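# Maltbridge open house, November

I went because Stela Ciobanu talked me into it, and because parking was free.

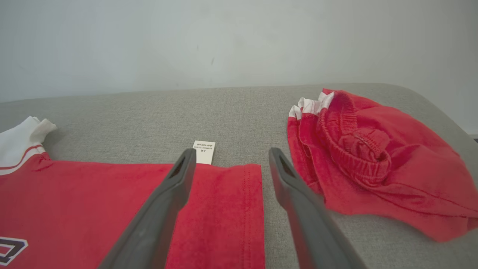 Maltbridge sells a folding course. You pay 70 dollars, you get 21 lessons, and at the end your closet is supposed to stay neat. The open house is the free taste. I have taken free tastes before and come home with a blender.

Corina Surdu ran the laundry room demo. Her method for shirts is to lay them out flat on something padded, smooth from the hem up, then bring the sleeves in. Fine. My mother did it on the bed. Corina says a soft seat grips the cloth better than a table does, and she may be right, but a sofa is also low and my back was complaining by the second shirt. I asked what happens with a knit that won't hold a crease. She said that was lesson nine.

She wants care tags left in and tucked under before the first fold. I cut mine out because they itch. This did not go over well.

Traian Enache then gave a talk on "garment flow" that could have been a postcard. He claims 233 households finished the course last year. I asked how many still fold that way and he said they hadn't checked.

The coffee was decent. Jomar Javier, at the sign-up desk, admitted he hangs everything, and I liked him for it.

Stela signed up. I tried the sleeve fold at home on two sweatshirts, and they do fit the drawer a bit better. Not 70 dollars better.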